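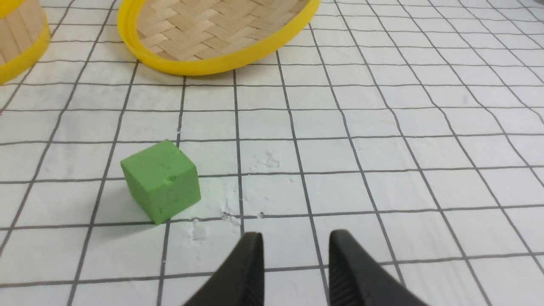

Defne Keskin wrote to us in February that the evening typography module had been the first course she could fit around a full working week, and that she would have liked the printmaking sessions to start earlier in the term. Her comments are typical of the feedback received in this period, and the second point has been acted upon.

The Okari bursary supports working adults who wish to study graphic design part-time at our Broststead and Drukstead sites. In the period under review we received 393 enquiries and some 200 completed applications. Eight bursaries were awarded, in line with the grant agreement. All eight students remain enrolled - one has moved from Broststead to Drukstead following a change of employer.
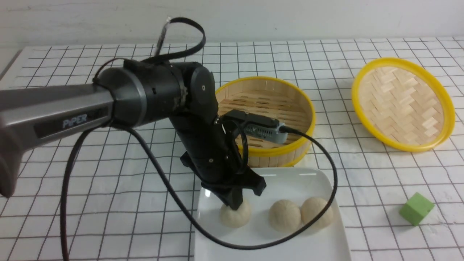
Department of Art and Design, Part-time and Evening Provision

Teaching has followed the agreed timetable, with one exception. The letterpress workshop at Drukstead was closed for three weeks while the ventilation was repaired, and the sessions lost have been moved to the summer term. Printmaking will now begin in the second week of each term at both sites.

Spending is within budget. The allowance for materials was set too low, as paper and ink have risen in price, and we ask the funder's permission to move the unspent travel money into this heading. 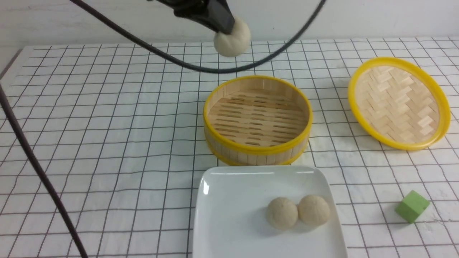

The same transfer would cover portfolio cases for the final assessment, which students at present buy themselves. Discussions with the Öberg studio about short work placements are continuing, and we expect to confirm the number of places before the next report. A full statement of accounts is attached as Annex B.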